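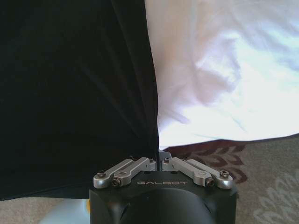 Marianna Sobczak had been running her guest house for nine years before she slept in every one of its beds. "I know, it's terrible," she says, pouring the tea. "I'd tell people they would sleep beautifully in the back room, and I had no idea!"

She did it last August, one room after another, and kept notes in an old Overo diary. The back room was fine. The one over the kitchen was noisy from half past five, when the bread delivery came, and she has since persuaded the baker to use the other gate.

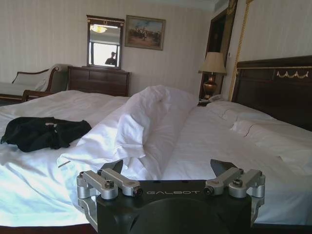
Her mother took in lodgers too, in a tall, draughty house on Jimenance Road, and Marianna grew up thinking it quite normal to meet a stranger on the stairs in his socks. "You learned to say good morning and keep walking," she says. "I still do it in hotels – people must think I'm very odd."

She charges 20 pounds extra for a late breakfast, though she admits she mostly forgets to ask for it. Puspita Jugah, who has been coming to Vudport every spring for the walking, has never once paid it. "I did offer," Puspita calls from the next room. "She gave me more toast."
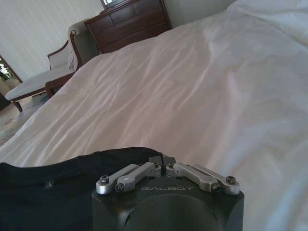
The guest books go back to the beginning and fill a whole shelf on the landing. Marianna's favourite entry is from a Mr Głowacki, who stayed over 200 nights while his own roof was being mended and wrote only, "Good soup." She made it again the week he left, she tells me, and took a pan round to his new kitchen.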